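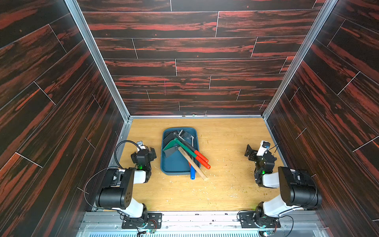

A tray of hand tools on a wooden floor.

Wanted: people with a weak grip and low expectations

The Ķēniņš Laboratory in Brernbridge is looking for adults to try the Vomach, a powered glove that is supposed to help people hold on to things. The study is called Rorkalier. We did not design the glove and we do not sell it. Our job is to find out if it does what its makers say, and so far we are not convinced.

You may have read that gloves like this one "give people their hands back." We have read that too, many times, usually above a photo of somebody smiling at a coffee mug. Most of the published tests we could find were short, took place in a clinic, and used people who had been picked because they were likely to do well. Few of them asked if the wearer kept using the glove once the testers went home. We would like to ask.

Who we need

You can take part if you are 18 or older and have had trouble gripping with one or both hands for at least five months. The cause can be a stroke, a nerve injury, arthritis, or something your doctor never put a good name to. You should be able to put on a loose jacket with little or no help, and you need to be able to tell us when something hurts.

We can't take people with open skin on the hand, a pacemaker, or surgery planned on that arm before the end of January. If you have tried a powered glove before and hated it, please apply. People like you tend to go missing from this kind of research, and the results look better for it.
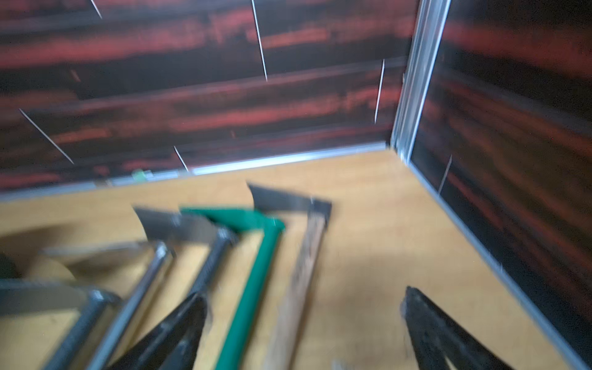 What you would do

There are two visits to the lab, with a stretch at home in between. At the first visit we measure your grip, fit the glove, and ask you to do a set of ordinary jobs with it and without it: opening a jar, buttoning a shirt, peeling a carrot, signing your name. Each visit takes up to two hours, including breaks. Bring a snack if you get tired easily, as the vending machine in our building is unreliable.

Then you take the glove home and use it as much or as little as you want. We do mean that. If it lives in a drawer the whole time, write "drawer" in the diary and we will count it as a finding. The glove keeps its own record of when it is switched on, and you can ask to see yours.

What you get

Travel costs are paid within reason, and you receive some $1000 in total, depending on how far you have to come. The money does not depend on your scores, on how long you wear the glove, or on what you say about it. If you quit partway, you are paid for the part you did.

You do not get to keep the glove. You should also not expect your hand to improve. It might, but we have seen no good evidence for that, and anyone who tells you otherwise on our behalf has it wrong.

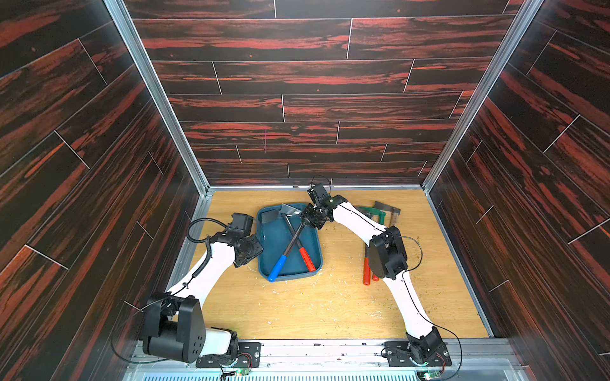
Risks

The likeliest problem is sore skin at the wrist strap. Some wearers complain of cramps, and the motor is louder than the brochure suggests. You can switch it off at any moment with your other hand, and we will check that you can do so before you leave with it.

Who pays for this

The maker lends us the gloves and gets a copy of the results when everybody else does. It has no say in what we write. We will publish whatever we find, including nothing much.

How to apply

Send a short letter or email to the Rorkalier study desk at the Ķēniņš Laboratory, Brernbridge. Tell us which hand gives you trouble, how long it has been going on, and one thing you would like to be able to do with it. Do not send medical records yet. Applications close when the places are filled, and we will write back either way.

Posted October 23, 2022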